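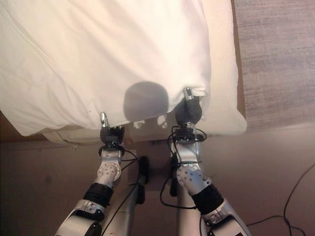

Bedding station, both grippers on the lower hem of the pillow. Head camera view.

Two-arm unit, bedding station
Inspection checklist with comments
Site: Corkusard, room 3
Date: 2026-01-08
Checked against: Durnov setup sheet, rev 2
Result: passed with two open items

Power and stop

E-stop, base: OK. Both arms drop to hold with no sag at the wrist.
E-stop, wall: OK. Button cap is cracked but latches. New cap ordered from Zepeda.
Battery contacts: OK. Cleaned with a dry cloth.

Grippers

Left finger, tip and edges: OK. No burrs felt with a cotton swab. A burr here will pull threads on pillowcases, so do not skip the swab even if the finger looks clean.
Right finger, tip and edges: OK after work. Small nick on the inside edge, dressed with 600 grit and rechecked.
Finger screws: OK. Left took a slight turn. Right did not move.
Grip force: OK, both sides. Set at 15 N for pillows. Leave it there. The higher setting used in June left marks on the fabric.
Open and close: OK. Left is a little slower to open than right, within the setup sheet.

Wrists and arms

Wrist joints, play by hand: OK.
Wrist fasteners: OK. Paint marks line up.
Black sleeves: OK. Seated, no splits.
White forearm covers: OK. Scuff on the right cover, same as last inspection.

Cables

Left gripper cable, along post: OK. Thin cables lie close to the post.
Right gripper cable: OPEN. The bundle loops around the wrist and hangs beside the right post. It passed the full reach test without catching, but the loop is larger than the setup sheet allows. Shorten it and add a second tie at the bracket.
Connectors: OK. Pushed home and locked.
Floor cable: OPEN. A thin black cable runs on the floor at the right side of the station. Reroute or cover before the base is driven on that side.

Head camera

Lens: OK. Wiped.
Light: OK with comment. The head throws a soft round shadow on the pillow between the grippers. The hem was still found on every trial. If hem detection starts to fail, move the lamp before changing any camera settings.

Work area

Bed position: OK. Frame is on the floor marks.
Sheet: OK. Pulled flat before trials.
Pillow: standard white, Destau. Seam checked for loose stitching or a zipper pull, none found.

Next inspection after the right cable is retied. Repeat the cable section and the full reach test only.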